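Mandarins: leaves on or off before they go in the tubs?
Started by Emil Holzer, 2020-01-01
34 replies | 4 shares

pinpeel: Okay, I need some opinions, because my sister and I have been going back and forth on this all week. I bought a big bag of mandarins with the stems and leaves still on (so pretty!!) and I want to box them up two to a tub for lunches. She says strip everything off first. I say the leaves are half the fun.

Emil Holzer: Two per tub is how I do it too, clear plastic so you can see what you've got. I leave the greens on most of them and they look great.
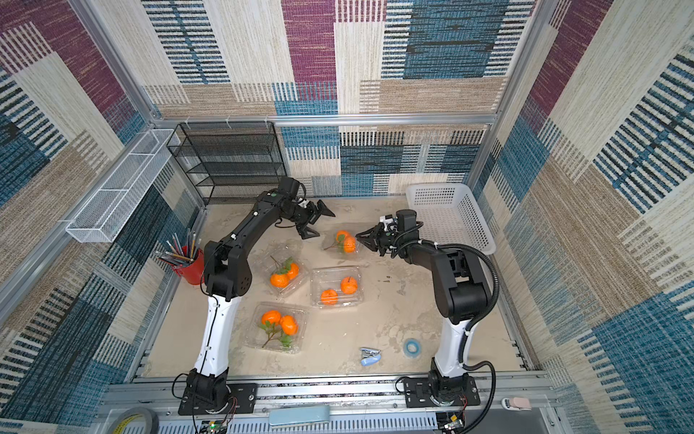
Dravia Home Pantry Club > Fruit & Produce

pinpeel: Oh, I love the one with the whole sprig spread out under the fruit! How come one tub has no leaves at all?

Emil Holzer: Those two came off clean, just a bit of stem on one. I don't fuss over it.

sikeo_kitchen: Gonna disagree here. Twigs poke the skin, and one poked mandarin will spoil its neighbor. I lost half a bag that way in September. Snip the stem right down to the button and you're fine.

khong34: Half a bag from a twig? Mine go in with twigs and all, and I've never had that happen. Were they damp when you packed them? I'd blame that first.

sikeo_kitchen: Maybe a little damp, yeah. Still snipping though.

marlo_b: Do you guys put the lids on? I leave mine off in the fridge, or I get fog all over the inside.

khong34: Lid off at home, lid on for the bus.

pinpeel: Fine, I'm keeping the leaves and snipping the long twigs. My sister can pack her own!

Last updated: 2 replies hidden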